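How to run the simulated arm demo at the Imstead open day

Start the simulation before visitors come in and leave it paused. Rachid Sqalli has the login. Set the speed to 100 and load the scene called Dila.

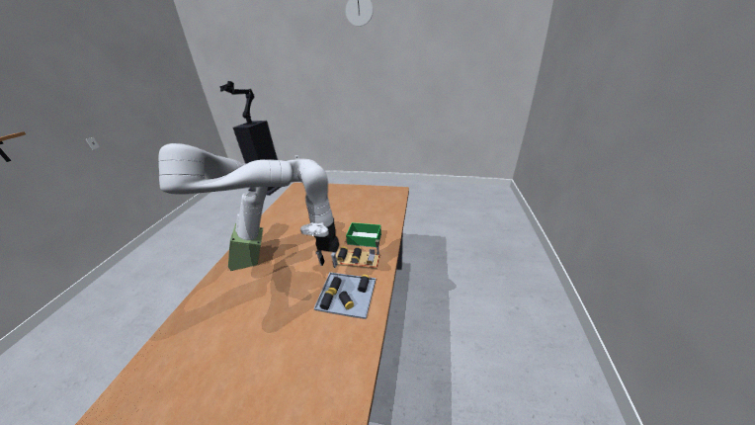
The Dila scene: arm, green bin, board and grey tray.

Press Run and let people watch for a minute before you talk. Point out the black cylinders with yellow ends - visitors at the back often miss them.

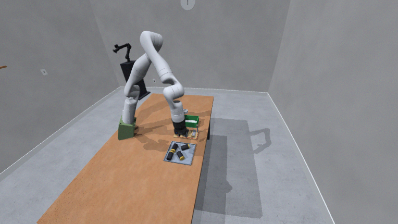 If someone asks to try, pause first, then hand over the mouse. Allow 5 minutes each. Rafia Khattak keeps the list of names.

To start again, press Reset and wait for the clock on the panel to show 3000. The cylinders may come back in other positions.

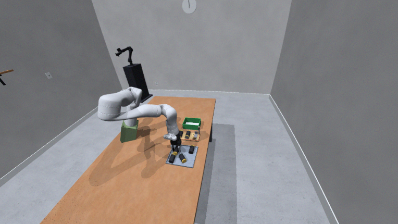
Save the log after each group. Files over 200 MB go on the Drilatholm drive.

Updated 31 August 2021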